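# What goes in the bag: notes from the packing table 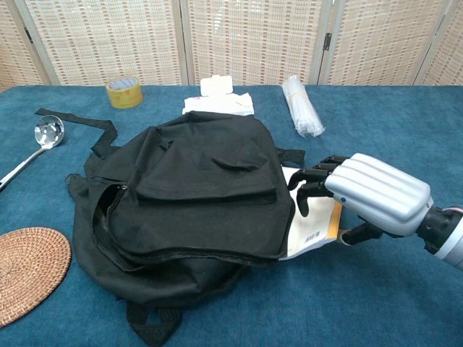 *The black backpack on the blue table, with packing tape and a few small things still waiting their turn.*

Every winter, once the holiday boxes are put away and the front room has room to breathe again, I get the same question from at least a handful of you, and it usually comes a week before a trip: how on earth do you get everything into one backpack? I've answered it in the hallway, on the phone, and once through a car window in the rain, so I thought it was high time I put it in the newsletter, where you can cut it out and stick it on the fridge if you like.

For those who are new to Lunau (welcome, and please do come in for coffee!), we run a packing afternoon before each of our group outings. The next one is the overnight trip to Pindimlow in May, and I know May sounds a long way off, but last year the places filled up before the snow was gone, and I had to turn away two very good walkers and felt bad about it for weeks.

So, the backpack. A soft fabric one is what I always recommend, and it doesn't have to be new. Mine has been to Grube and back more times than I can remember and it still does the job, even if the left strap has been sewn back on with fishing line. Lay it down flat on a table before you start. I used to pack mine standing up on a chair, and everything slid to the bottom in a heap, and then I'd be on my knees at the hostel with a flashlight looking for my socks. Flat on its back, you can see where things are going, and you can slip the thin things in first: your booklet, your map, the folded sheet with the phone numbers on it. They go against the back panel and they stay smooth that way.

The booklets, by the way, are printed and paid for. They cost $14 for the whole batch, thanks to Clodia, our neighbors with the copy shop, who let us have the paper at their own price. Please take one only if you're signed up for Pindimlow. There are more than enough for everybody who's going, but there isn't a mountain of them.

After the flat things come the clothes, rolled if you're a roller and folded if you're a folder (I've given up trying to convert anybody). Then the small stuff. I'm a great believer in little plastic containers with lids for pills, safety pins, and the like. A bit of packing tape is worth having too, and you don't need to haul the whole roll along. Wind a few feet of it around a pencil and you're set for a torn rain jacket or a map that's coming apart at the folds.

Bring some plain white tissue paper or a stack of napkins as well, more than you think you'll want. Between muddy hands, a leaky thermos, and somebody's nose, we went through an awful lot last time, and the little store near the hostel was closed both days.

A word about weight, which I know is a sore subject. Pascal Lenz has walked the route again for us and puts the highest point at 1,160 feet. That won't frighten anyone who's done the Grube loop, but it's a long slow pull after lunch, and you'll feel every extra sweater. When your bag is packed, put it on and climb your own stairs 4 times. If you're grumbling by the end, take something out. I took out a hardcover book and a jar of plum jam one year, and I can't say I missed the book.

The packing table will be set up in the front room as usual, next to the woven screen, from two o'clock on. The blue carpet stays on it, so you can empty out your pockets without anything rolling off onto the floor, and please check the table before you go home! We still have a set of keys from the fall and a very nice knitted hat, brown, with a button on the side. They're in the drawer under the coat rack.

If you'd like to come along and practice, even if you aren't sure about Pindimlow yet, put your name on the list by the door or leave a message on the house phone. Bring your own backpack, whatever you'd normally put in it, and a mug. There will be apple cake, and I'll try to make two this time.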